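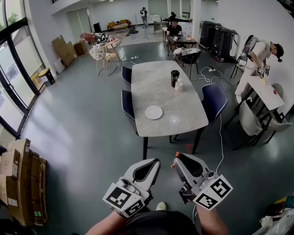 A marble-patterned table with three navy upholstered chairs.

The Return of the Shared Table

Dining in the Workplace

6 Nov 2022

The staff dining room was once a fixture of Australian institutional life. Hospitals, banks, insurers and government departments maintained kitchens of considerable size, and the midday meal was taken in company, at fixed sittings, under the supervision of a catering manager. By the close of the last century most of these rooms had been converted to meeting space or let to outside tenants, and lunch had become a matter for the individual and the desk.

A study published in June by the Whitfield Institute examines what was lost in that conversion and the terms on which it is now being reversed. Its authors surveyed 2847 employees across a range of office, laboratory and warehouse settings, and conducted extended interviews at two organisations that have reinstated a common lunch hour.

The first of these, the engineering consultancy Zurkmont, closed its canteen during a relocation and operated without one for more than a decade. Annelies Boersma, the study's principal author, notes that the decision attracted little comment when it was made. Staff brought food from home or bought it nearby, and the firm's records from the period contain no formal complaint. The effects emerged in other forms. Junior engineers reported that they seldom spoke to colleagues outside their own project group, and several could not name the person responsible for the discipline adjoining theirs.

"The canteen had been carried in the accounts as a catering cost," Dr Boersma writes. "Its contribution to the training of younger staff had never been entered anywhere."

Zurkmont's present arrangements are modest. No hot meals are prepared. The firm provides tables, crockery, a refrigerator and an urn, and no meetings may be booked between half past twelve and half past one. Of the 437 employees based at the site, a majority now take lunch in the common room on at least three days of the week.

The second organisation, the textile manufacturer Illier, took a more ambitious course. Its new dining hall was designed by the Gralero practice under the direction of Vaughn Halvorsen, who argued against the long benches first proposed by the client. Mr Halvorsen favoured small tables of differing size, placed so that a person arriving alone could sit without having to join a conversation already in progress. Acoustic treatment of the ceiling absorbed a larger share of the budget than the furniture did.

Shift patterns presented the greater difficulty. Production staff at Illier begin work at six, and a midday sitting suited only the administrative floors. Management eventually agreed to a second service at 1030, which has since become the busier of the two. The interviews record some resentment among office employees, who regard the earlier menu as superior.

The study is cautious in its recommendations. It finds no basis for compulsory attendance and observes that many respondents value an hour of solitude, particularly those whose duties involve continual contact with the public. Part-time employees and those with caring responsibilities often prefer a shorter break and an earlier departure, and the authors advise that any common hour be framed in the enterprise agreement as an entitlement. They further recommend that employers consult on storage, dietary requirements and cleaning before committing funds to fit-out, these being the subjects on which respondents expressed the strongest views.

A second volume, concerned with regional hospitals and their night staff, is in preparation.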